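Print this page | E-mail this thread

1/ OK, thread time, because I've been grinning about this since Friday. We've been trying a different way of recording manipulation demos for Bremelach, our tabletop policy, and the results are in. Short version: starting the hand in lots of odd places helps way more than I expected!

2/ Background. Our old demos all began from one tidy home pose. Nice to look at, easy to collect. But the policy only ever learned one approach, so if the tool was off to the side or half on top of something, it went straight for where the tool "should" be and closed on air.

3/ So for the new set we kept the episode count the same – 300 old style, 300 new style – and changed one thing. Before each new-style demo, a script called Plimovia picks a random starting pose for the wrist. The person then has to drive from wherever that is.

4/ Everything comes from the wrist view. No overhead camera at all. Soft ribbed fingers on the gripper, grip pads on the inside, and a table that we do NOT clear between takes. Clutter stays. 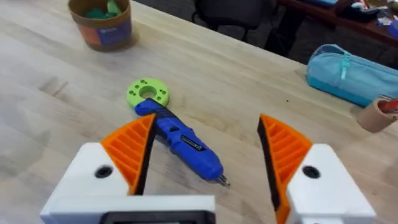
HOW WE SCORED IT

5/ The task is "pick up the blue tool, leave the green ring on the table." Sounds like nothing. When the handle is lying over the ring it gets mean, because a low grasp drags the ring along too. We count that as a fail, even if the tool comes up beautifully.

6/ 60 trials per policy, same layouts for both, and whoever reset the table didn't know which policy was up next. Old style: 2 clean picks out of the crossed layouts. Yes, two. I went back and watched every one of them to be sure.

7/ New style got most of them – I'll post the full table once Tiedemann (our eval script) stops double-logging retries. I don't want to throw out a number and then have to take it back.

8/ My favorite part is what it does when the tool starts out near the side of the view. The old policy would drift. The new one slides over first, gets the tool between the fingers, and only then goes down. We never wrote that in anywhere! It's in the demos, since people had to do it so often from the random starts.

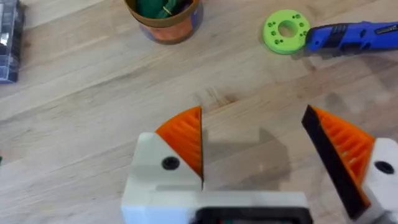 Wrist view: green ring and blue tool up at the right, nothing between the fingers.

9/ Stuff that still goes wrong: shadows. The gripper throws a soft one on the wood, and a few times the policy slowed way down over it like it had found something. Late afternoon is worse. I've started writing down the time of day for every session.

10/ Someone asked about training cost. Same network, same settings, one run each. The checkpoint I'm quoting is 348 for both, picked before we ran any trials, so no shopping around for a lucky one.

11/ Also, random starts are slower to record and a little annoying for whoever is driving. Plan for breaks. My wrists had opinions by the end.

12/ Next up is the same comparison on the Norkivo arm, which has a shorter reach, so some of those starting poses won't even be possible. Really curious how much of the gain survives. If you've tried random wrist starts on your own setup, please reply and tell me what range you used – ours was pretty much a guess.

Print | E-mail to a friend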